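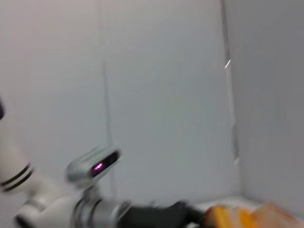 The new arm on the move in its gray booth at the Clademier site, with something orange and yellow at the gripper.

Well, the arm on Line 3 has been running since June and people keep stopping me in the break room to ask how it's going, so I figured I'd put it in the newsletter and save us all some time!

Short version: I like it more than I thought I would. I spent years on the sorting bench at Clademier, and my right shoulder can tell you all about it. Now the arm does the picking and I do the setup, the checks and the (many) little fixes. We had 42 stops the first week. Last week we had 2, and one of those was me leaning on the wrong button.

The part that took getting used to is the quiet. On the bench you talked all day long. Now I'm mostly by myself with a screen, and I miss the chatter, I really do. I brought that up at the shift meeting and we're trying a swap where everybody gets half a day at packing, which is as loud as ever.

Nobody on our crew lost hours over it, and I know that was the big worry. Two of us did the Hoekstra training and moved up a pay step. I'd like to see more people get that chance, especially on nights, where the sign-up sheet never seems to make it.

Brestlow gets its own arm next, so if you work over there and want to see ours first, come by before second shift. Wear your safety glasses, and please don't tap on the booth. It doesn't bother the arm any but it drives me nuts.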